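Tromalley Practice Suture Thread, Black, Size 4-0

Back in stock since May, and we're so glad to have it on the shelf again! Tromalley is the braided black practice thread we reach for whenever we run a knot-tying evening, and it's the one that people write to us about most. It has a lovely, even feel coming off the spool, it lies flat when you ask it to, and the dark color means you can check your spacing from across the table without squinting.

The thread comes on a 100 meter spool with a snap lid, so it stays clean in a bag or a desk drawer. There's a little notch in the rim for parking the loose end (please use it, we've all spent an evening untangling a runaway spool). The coating is light. You get enough slip to slide a square knot down snugly, with enough grip that it stays put while you set the second throw. 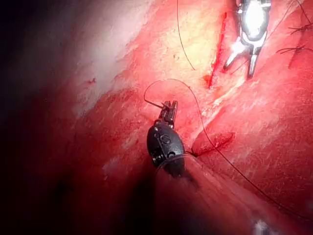

If you're new to this, start with longer lengths than you think you need. A piece as long as your forearm is comfortable for instrument ties, and you'll want a bit more for two-handed work. Siebe Boersma, who teaches our beginner class, has everyone tie onto a drawer handle for the first half hour before they get anywhere near a pad, and I have to say it works beautifully. Hands settle down, shoulders drop, and the knots start to look like knots.

The thread pairs well with the Khamphan three-layer pad, which has a soft top skin that forgives a heavy hand. It's also happy on felt, foam or a banana peel! On very thin material, go down a size.

What you get
1 spool, 100 m, braided polyester, black
5 curved practice needles, reusable, in a Curkance tin
Fold-out card with the basic ties, drawn by Mercy Okoth

Item number 898. A refill spool without needles is listed separately.

For training use only. This thread is not sterile and must not be used on people or animals. Keep the needles away from children, and put bent ones in a sharps container.

Left-handed? Mercy has drawn a mirrored version of the card, and it's every bit as nice as the first one. Just add a note to your order and we'll swap it in.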